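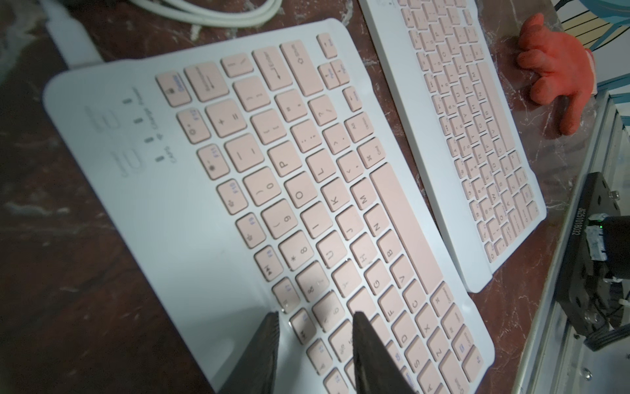 Thibault Perrin wrote back within the hour to say that a keyboard is only ever as tidy as the desk it lives on, and that if I wanted to know why people in shared offices keep two of the same thing, I should stop asking them and go and look at their tabletops. I was a bit put out (I'd just finished a questionnaire!) but he had a point, and this section is more or less what came of it.

4.2 Duplicates on the shared desk

Figure 3. Two matching compact wireless keyboards, white with pale pink keys, lying parallel on a dark reddish-brown marbled tabletop.

I'll start with duplicates as they were the bit I enjoyed most. We had 798 desk records from the Wirkton and Grutitz offices, and in 34 of them there were two keyboards of the same model within arm's reach of each other. I had expected spares to be shoved in a drawer. Quite a lot of them were out on top, side by side like the pair in Figure 3, and when I asked Gaspard Vidal to sort the records without telling him what I was after, he put "side by side" and "stacked" in separate piles straight away. So we kept his piles as our two codes.

Matching pairs cause a particular sort of bother. With a compact board there isn't much on the outside to tell one from its twin. The one in Figure 3 has small printed labels for Caps, Charge and Power near the top left of the keys, and those are handy enough for checking on a battery, but they don't say whose keyboard it is. People at Grutitz told me they went by crumbs, or by a worn letter, or just by which side of the desk it was on. One woman had put a dot of nail varnish underneath hers and was very pleased with it.

Colour came up far more than I'd planned for. My coding sheet had "light", "dark" and "other", and pink keys on a white body sat awkwardly between the first and the last (Gaspard and I disagreed for most of October). In the end we coded the body and the keys separately, and went back over the first 100 records to bring them into line. The Mallet records came in later and were coded this way from the start.

I haven't said anything yet about cables, mice or mugs. Those are in 4.3, along with the Fusness desks.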